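Projects > Kastero > speckled-surfaces > README

3 min read

# Speckled Surfaces (Kastero set)

A small collection of pictures of a grey top with dark flecks in it, the curtain behind it, and whatever small orange item was about at the time. If you came for sunsets, Eltovberg is two folders up.

## What's in it

2345 pictures, sorted into folders by what is in them:

- `curtain/` — top and curtain together. The pleats bunch where they please, and I have given up straightening them.
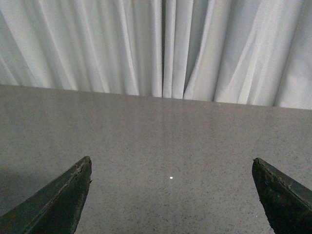 - `floor/` — speckled as well, but paler than the top. Small things go here when they are better looked at on the ground. The ball folder used to be separate until Shufen Jiang pointed out that a ball on a floor is still mostly floor.

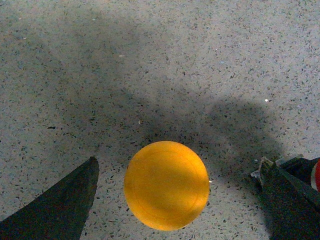 File names are lower case with underscores. A handful from November have hyphens, and I'll rename them when I next feel strong. Please don't do it for me, as Zhenhua Wan's index still points at the old ones.

- `bare/` — the top with nothing on it. People skip this folder, then write to ask why their colour matching is off. Start with it. Grey with flecks is a harder grey than it sounds, finer at the far side and coarser close to, and it helps to have seen it bare before you put anything down. 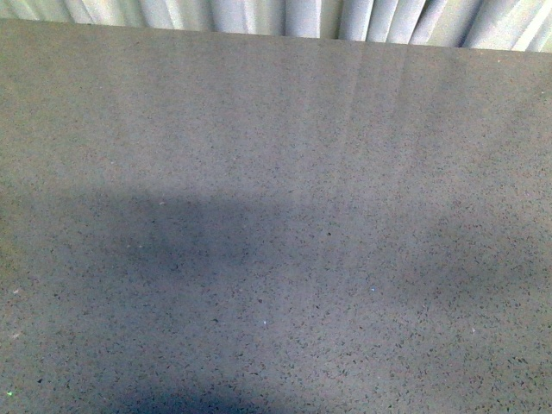
Madalena Carvalho would like it noted that 500 bare pictures is too many for one table, and that 40 would have done. Noted. The folder stays as it is.

- `single/` — one object, set down by itself. We tried two at once and spent an afternoon arguing over which was the subject.
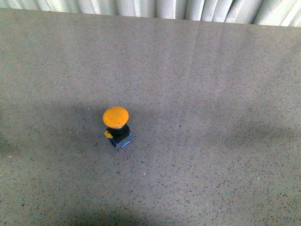
*From `single/`: push button, orange-yellow cap, black collar.*

## Known problems

Greys drift a bit between folders. Labels were done by 2 people, Boyang Shao and me, and we don't agree on where orange stops and yellow starts. Where we differ, both words are in the label.

## Using it

Use it for what you like, and say where it came from. Corrections go to Valdis Hunt, mornings preferably.

Related

- Flustura: woven and knitted cloth
- Mao: door handles, mostly brass
- Eltovberg: skies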